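Vukwood picking cell back in service after cable and gripper overhaul

A robot picking cell at the Vukwood sorting workshop in Siltomlow is running again after 17 days of repair work, the workshop said in July.

The cell, which practices lifting mixed objects out of a metal bin, was stopped when the gripper began to lose its signal in the middle of a move. Technicians traced the fault to a data cable that had worn through its jacket near the last joint of the arm. Each time the arm reached low into a corner of the bin, the cable was pulled tight and the connection dropped.

Repair firm Dokora replaced the cable and changed the way it is routed. The new run has more slack at the joint and is tied down in fewer places, so that it can move with the arm. The firm also cleaned the gripper, replaced one bent finger and set both fingers to the same height again.

The bin was put back in its old position and the cell was taught its corners from scratch. A spring clamp holds the rim – the workshop had found that the bin crept across the table over a long shift, and a small shift in position was enough to make the fingers scrape the wall. The test load is kept mixed on purpose, with soft, hard and crushed items in the same bin, among them a work glove, a dented soda can, plastic cups and an ear of corn.

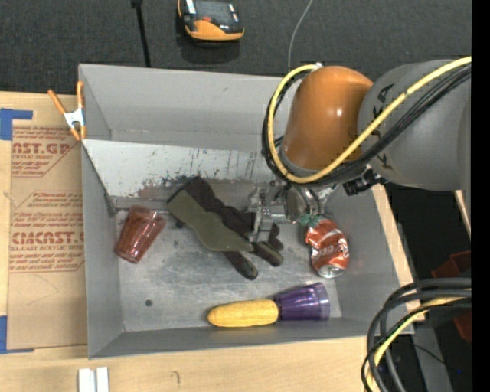

Sfeir, which runs two cells of the same type, takes the view that the cable should be treated as a wear part and changed on a schedule, whether or not it shows damage. The company said it had lost more hours to intermittent signal faults than to broken grippers, and that a cable can look fine from the outside and still fail when it is bent.

Vukwood has now written a similar rule into its own service plan. The cable will be checked by hand every 62 hours of running time, with the arm moved slowly through its full reach while an operator watches the signal. Finger height will be checked at the start of each shift, a job that takes 5 minutes with a gauge block.

The log shows that the old cable had lasted 1,917 hours. The workshop has not yet set a fixed replacement interval and will wait for the first months of readings from the new one.

A spare cable and a spare pair of fingers are now kept in a drawer under the table. Before the stoppage both had to be ordered, and waiting for parts made up most of the downtime.

The cell is working at reduced speed for now – full speed is planned for September, once the remaining checks on the arm's base bolts are done.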